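Writing the house rules for small-arm test benches

The standards lead at Plolevton has spent most of the past year on a document that runs to 4 sections and has no illustrations. It sets out how the company's tabletop manipulation benches are to be built, checked and operated. The lead, who asked to be identified by role only, talked to us on a Tuesday afternoon, with the current draft open and marked up in two colors.

The draft replaces a set of separate notes, one per bench. "Each note was reasonable if you read it alone," the lead says. "Ola had a stop procedure. Kurik had a different stop procedure. An operator trained on one could walk to the other and press the right button in the wrong order."

Ola and Kurik are benches. Trevor, the third, is the oldest and the one against which the draft was first tested. All three carry a single light arm. None is fenced, and that fact drives most of the first section, which covers access. A person may enter the working area only when the arm is in a monitored stop. Pausing the program does not meet this requirement. "A paused program is a state of the software," says the lead. "I want a state of the drives, confirmed by something other than the program that was paused."

The second section deals with speed and force. Limits are set for each task and recorded with the end tool that was fitted when they were measured. If the tool changes, the limits lapse. The lead regards this as the rule most likely to be ignored, and the bench controller now refuses to load a task whose tool entry does not match the one selected at startup. A mismatch can be cleared only by repeating the measurement.

Asked whether that slows people down, the lead agrees that it does. Repeating the measurement takes the better part of an hour. "We looked at a shorter version. It missed a case on Trevor where the tool was longer than its predecessor and the contact point had moved. So the long version stayed."

The third section concerns repeatability of layout. A task must be run 1000 times before its results may be quoted outside the group, and the layout has to be restored between runs to a written tolerance. During the trial of the draft, one series was halted at run 583 after a work surface was found to have shifted. The runs up to that point were discarded, since there was no record of when the movement began. The rule now calls for a position check at the start of every shift and after any contact the arm did not plan.

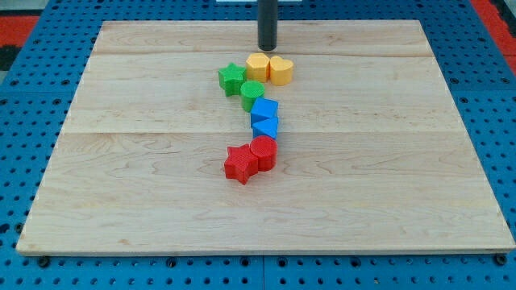

Fixturing takes up more of the third section than any other subject, and the lead makes no apology for it. Clamps are not permitted on the working face, where they can obstruct the tool, and adhesive tape is not accepted as a means of location at all. The preferred arrangement is a plain board on the perforated table with fasteners standing just in front of its near edge. "Four across the width, spread out toward both corners," the lead says. "You can inspect them from the operator's side without leaning over anything." Parts are described in the task file by shape and color together. With two reds on the board, one a star and one a cylinder, an instruction that says only "red" is rejected at review. The same applies to "the cylinder" when there is a green one as well.

Clearance is handled in the same place. The task file must give the lowest height at which the tool may travel sideways, measured from the board and corrected for the tallest part in the set. Hovering close to the surface is allowed, but only as a declared position with its own speed limit.

The fourth section is on records. Every stop is logged with its cause, including stops made by an operator who simply felt uneasy. No justification is asked for in that case. The lead wants the entries kept in plain words and has removed the drop-down list of causes that the old notes used. "People picked the first item. We had a long history of one fault that hardly ever occurred."

Two points remain open. One is whether a second person must be present for the first run of a new task. The other is how long raw logs should be kept, which depends on storage that has not yet been approved. The draft goes to bench operators for comment in May, and the separate notes for Ola, Trevor and Kurik stay in force until it is signed.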